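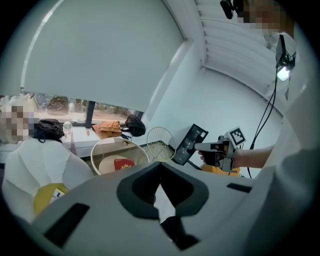
Why do things pile up on a windowsill faster than on a table in the same room?

Because a sill is at hand height, it's on the way to somewhere, and hardly any household treats it as a surface with a job. Tables get cleared for dinner. Sills get cleared when the blind won't come down, and that can take a very long time.

4. The sill as a landing place

I came to this section with a notebook full of kitchens and hallways and, I'll admit, not much interest in windows. My plan for the Idmont homes was to write about tables (I love tables, I could go on about tables all day) and give the sills a paragraph. Then I started going back over the item records and the sills kept pulling me in. We logged 2,903 objects across the whole project, and 900 of them were sitting on a windowsill when we first walked in. That's a lot of stuff for a place most people describe as "just the ledge"!

Figure 4 is the sill I think about most. A black bag at the left end, a clear water bottle with a white cap beside it, then a little orange thing like a toy carrot, an orange cloth in a loose heap, and another black bag at the far right. I like it because it's so ordinary. The two bags hold the ends, and the small stuff has settled between them, which is a layout I ended up sketching over and over in my notes. I started calling it the bookend layout, and the name stuck with me even after I tried to find a more serious one.

Figure 4. Windowsill with bags, bottle, cloth and small orange object. The roller blind stops a short distance above the sill.

So what goes on a sill? In my coding I split things into stayers and passers. A stayer is a plant, a lamp, a dish of keys, something that has its spot and gets dusted around. A passer is on its way to somewhere else, at least in the mind of whoever set it down. Of the 900 sill objects, 700 got coded as passers. Bags and bottles are the classic ones. People put them down when they come in and pick them up when they go out, and the sill gets to be a sort of waiting room in the meantime. Cloths gave me a lot more trouble. A folded cloth in a loose pile could be a sweater somebody took off, a blanket for the chair, or a rag that lives there, and you can't tell from looking. I ended up asking people, and quite often they had to stop and think about it too.

I should say something about depth, since reviewers of the Usuga pilot asked for it. A shallow sill will take a bottle and a phone and that's pretty much it. Once the sill is deep enough to work like a counter, bags show up, and once one bag is there the rest seems to follow (one woman told me the first bag "gives permission," which I wrote down and underlined twice). I didn't measure every sill to the inch, so please take the depth business as something I noticed and want to look at properly in the next round.

Blinds matter more than I expected. A blind that comes all the way down to the sill gets in the way of whatever's standing there, so somebody has to move the bottle every evening, and moving the bottle is when the passers get sorted. Where the blind is left hanging a little short, there's no fight over the space and things can sit. I kept this apart from the question of sunlight, which the Skiltora interviews cover in Section 6. We interviewed 98 people there, and plenty of them had strong feelings about faded fabric.

One more thing before I get to the tables. I'd been using the word "clutter" in my early drafts, and I've taken it out of this section. People on the Sesura side of the project used it about other people's sills and almost never about their own. Their own was "my stuff for tomorrow" or "the bag spot." I think those are better labels than mine, and I've used them in the coding sheet from May onward, with the older records relabeled to match. The one place I couldn't decide was small toys. They turned up as stayers in some homes and passers in others, so they have their own row in the appendix.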